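Tue 5 October
For immediate release

Gulus and Brudeo publish second issue of the Harance Code for hand-held gripper recording

Code sets minimum practice for table set-up, tool checks, grasping, labelling and record keeping

Gulus and Brudeo have published the second issue of the Harance Code, a set of working rules for people who record manual tasks with a hand-held gripper and a camera fixed to it. The recordings are used to train and test robot arms on the handling of small household, craft and packaging items. The code is free to download and may be copied into contracts and site procedures without charge.

The first issue was written for sites working for Gulus alone. The second has been rewritten for general use. It applies to any site where an operator holds the tool by hand, whatever make of tool or camera is used. It does not apply to powered arms, which remain under the safety rules already in force at each site.

A public draft was open for comment from May. The drafting group received 601 comments from recording sites, tool makers and users of the finished data. Of these, 317 were accepted as written and 137 were accepted with changes to the wording. The rest were declined, and a reply to each is given in the comment log issued with the code.

Structure of the code

The code has seven parts: scope and terms; the work surface; the tool; grasping and release; motion and light; labelling; and records. Each part opens with the rules that must be met ("shall"), followed by the advice that should be met unless the site writes down why it was not ("should"). Notes are for help only and carry no weight in an audit.

Terms have been cut back. "Episode" now means one recording from the first movement of the tool to the point where the operator signals the end. "Target" means the item the operator has been asked to handle. Everything else within reach of the tool is "surroundings", whether or not it was put there on purpose. The first issue used "clutter", "distractor" and "background item" for overlapping things, and sites had been using them in different ways.

The work surface

Part 2 has changed most. The first issue asked for a plain surface, cleared between episodes. Comments from users of the data were firmly against this. Models trained on bare tables did poorly when given a normal desk, and sites were spending more time clearing than recording.

The second issue drops the plain surface rule. Patterned surfaces are allowed, including checks and stripes, so long as the pattern is named in the session sheet. Surroundings are allowed and should vary from session to session. Items may overlap the edge of the patterned area and may overlap each other. Two limits apply. No item shall carry a name, address, account number or other personal detail that can be read in the recording. No loose cable shall lie where the operator's hand or the tool will pass during the episode; a cable at the side of the work area is allowed if it is left slack and does not move the camera when touched.

Where a surface carries marks used to work out the position of the camera, the marks shall not be covered by the target at the start of an episode. Marks covered later, by the target or by the tool, do not make the episode invalid.

The tool

Part 3 covers the daily check. Before the first episode of a session the operator shall open and close the fingers fully, look at both contact pads, and confirm that the pivots move without catching. Worn pads shall be changed as a pair. A pad that has been changed on one side only gives an uneven grip, and the difference is hard to find later from the recording alone.

The rule on pad colour has been withdrawn. It was meant to keep the pads apart from the target in the picture, but it could not be met on tools supplied with fixed pads. Sites should record the pad colour instead.

Camera settings shall not be changed during a session. If the lens is touched, cleaned or knocked, the operator shall close the session and open a new one with a fresh camera check. Dark corners caused by a wide lens are accepted and shall not be cropped out before delivery, as cropping alters the camera model on which position estimates depend.

Grasping and release

Part 4 sets out how a target is to be picked up, held and put down. The operator shall approach at a steady pace, close the fingers until the target no longer slips, and lift without a second squeeze. Regrasping is allowed if the first grasp fails, and the failed attempt shall be kept in the episode. The first issue told operators to discard failed grasps. Data users asked for them back.

Thin or curved targets were the subject of more comments than any other kind of item. The code now allows these to be held edge to edge between the fingertips, leaving the broad face clear of the pads. A crescent-shaped piece with a dark glittery face and a yellow border, held upright with one finger against the yellow side and the other against the grey, meets the rule: both contacts are at the tips and most of the face remains in view of the camera. The same piece pinched across its face would hide the surface that the labeller needs to see.

Glitter, foil and gloss finishes are allowed. The operator should wipe the pads when the target sheds any of its finish, and should note the wipe on the session sheet — a change in pad friction part-way through a session otherwise goes unrecorded.

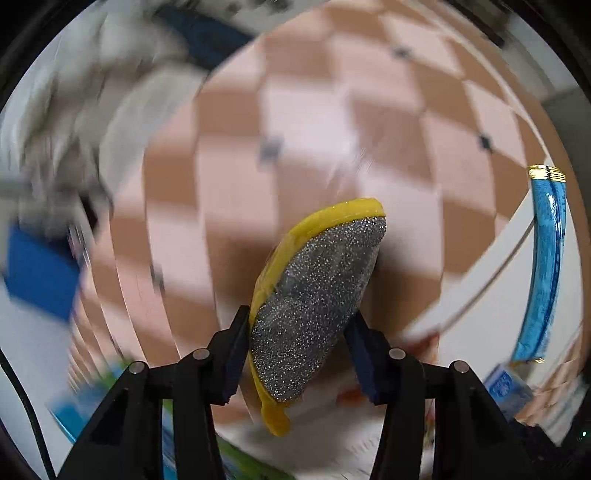
Motion and light

Part 5 deals with blur and glare. The draft proposed that any episode with visible blur be rejected. This was dropped after comment. A camera that moves with the hand will blur the surroundings whenever the hand moves quickly, and a rule against it would have removed useful recordings of normal work.

The issued text looks at the target instead. Its outline shall be clear enough to trace at the moment the fingers first make contact and at the moment of release. Between those two points, blur in the surroundings is accepted without limit, and blur in the target is accepted if the outline can be followed from one image to the next. Operators should not slow down artificially to avoid blur. Slowed movement carries into the trained model and has proved hard to remove.

Glare from overhead lamps is accepted on the surface and on surroundings. It shall not hide the contact points between the fingers and the target for the whole of an episode. Sites should move the work surface first and the lamps second, as moving a lamp changes the light for neighbouring stations.

Shadows cast by the tool or by the target are treated as part of the recording and shall not be edited out.

Labelling

Part 6 requires each target to be labelled by shape, main colour and finish before any name is given. A labeller who is not sure what an item is shall say so. "Curved piece, grey, glitter finish, yellow border" is a complete label. A guessed name is a fault under the code, even where the guess later proves right, and is to be logged as such at audit.

Surroundings need not be labelled one by one. Where they are labelled, the same rule applies. An item too blurred to identify shall be labelled by colour and general shape or left out.

Two labellers shall work separately on a sample from each session. Where they disagree on the target, a third label is taken and all three are kept with the episode.

Records

Part 7 sets the session sheet. It shall give the site, the station, the tool type, the condition of the pads, the surface pattern, the light source and the reason for any break in recording. The operator is identified by a code held at the site. Names shall not be sent with the data.

Sheets may be kept on paper or in a file. Paper sheets shall be scanned on the day of the session. Corrections are made by striking through the old entry so that it can still be read.

Raw recordings shall be kept unaltered. Trimming, colour correction and resizing are carried out on copies, and the steps taken shall be listed in the order in which they were done.

Conformity and changeover

Seo will carry out audits for sites that wish to claim conformity. An audit consists of a visit, a check of session sheets against recordings, and observation of one working session. Sites may also declare conformity themselves, provided the declaration states that no outside audit has been made.

Recordings made under the first issue remain valid and do not need to be relabelled. They shall be marked "Harance 1" when supplied with newer material. Sites may work to either issue until the end of May, after which new sessions must follow the second issue if the code is cited.

The drafting group will next look at two-handed recording, left out of this issue for want of agreed practice on timing between tools. Comments on the published text can be sent at any time on the form at the back of the code.

Notes to editors

Gulus runs recording sites and supplies task data to makers of robot arms.

Brudeo designs hand-held grippers and the mounts and pads used with them.

Seo is an audit and test firm. It had no vote in the drafting group.

The Harance Code, second issue, is supplied as a single document with the comment log and a blank session sheet. Printed copies are available from the Gulus press office on request.

Ends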